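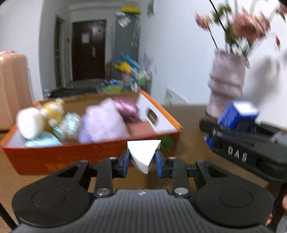

Imprimir | Enviar por e-mail

Tópico: Visita de demonstração à Dulteo – manipulação de objetos domésticos

Piseck
Informo os membros de que a visita decorreu na terça-feira, 5 de março. A sessão tratou da arrumação de peluches e pequenos objetos numa caixa de cartão aberta, com garras manuais. A apresentação coube a Kathleen Cronin. Estiveram presentes 62 inscritos.

Makokha
Agradeço o relato. Permito-me discordar da escolha da tarefa: os objetos macios toleram erros de preensão que uma peça rígida não perdoa.
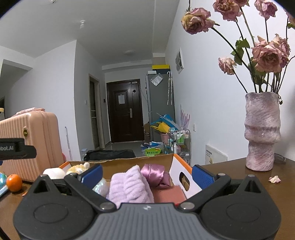 Piseck
A observação é pertinente, mas a tarefa incluía também blocos. Os tecidos e os peluches deformam-se entre os dedos, e essa dificuldade foi expressamente referida na apresentação.

Sorville
Subscrevo a posição de Makokha. Uma demonstração conduzida à mão pouco esclarece quanto à autonomia do sistema.

Piseck
Esse ponto foi colocado por Jeptoo Mutiso no período de perguntas. A resposta remeteu para uma segunda sessão – ainda sem data.

Comentários dos leitores (2)

R. Makokha: Solicito que a ata seja disponibilizada aos sócios ausentes.

leitor1118: Seria útil conhecer previamente o programa da próxima sessão.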